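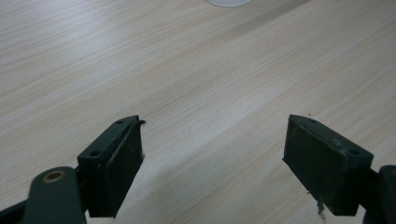 Could the pads be checked before the shift as well as after it, Enley asked when the last version of this list went round, and the answer is yes, so it has moved to the top.

GROLTBY BENCH, HAND-HELD GRIPPERS: CHECKLIST WITH COMMENTS
October issue

1. Pads seated right to the tip, both jaws. FAIL
Left tip has a flap of material curling away. Please don't trim it and carry on, tempting as that is, but fit a fresh pad.

2. Inner faces free of deep wear. PASS, WITH NOTE
Scuffs and smudges on both, which we can all live with for now. Look again in 14 days.

3. Jaws and work area clear of debris. FAIL
A whitish fleck under the right jaw and a dark speck on the table near its tip. A soft brush, please, and never compressed air.

4. Pivots moving freely. TO DO
Open and close 20 times by hand, slowly, and do listen as you go.

5. Tool log filled in. PASS
Page 52, and very neatly kept, thank you!

Any fail means the tool stays on the rack until it has been signed off.

This site uses cookies to improve your visit. Accept all | Manage settings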